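2019-09-29
Cloth folding, bench notes

Gudmont's sheet says their dark cloth "holds a crease without pressing." I have my doubts. Ran the plain fold again on the white table, same as in June: halves, then thirds, then leave it for 5 minutes. The halves were fine. The thirds wandered, and the top layer crept every time I let go of it. Cheema's cotton did better than this and costs less.

Naheed thinks I start with the edges too far out of line. Maybe. I squared them against the table edge for the next lot and got much the same mess.

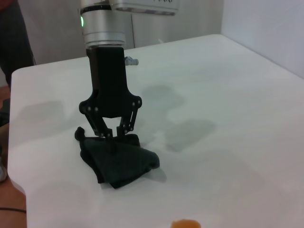
Photo: N. Warraich, bench notes

The layers splay toward the lower right, with a flap curling up there and a twisted corner standing up at the left end. I wouldn't call any of that a crease being held. The broad fold in the middle is the only part I'd pass.

Dark cloth on a white top does make the outline easy to read, so no complaints about the table, scuffs and all.

The sheet also claims 100 folds with no loss of shape. I stopped at 26. Would like to know who did the other 74 and on what.

To do: try the Skistwood piece, same fold. Ask Gudmont which side is meant to face up, the sheet doesn't say.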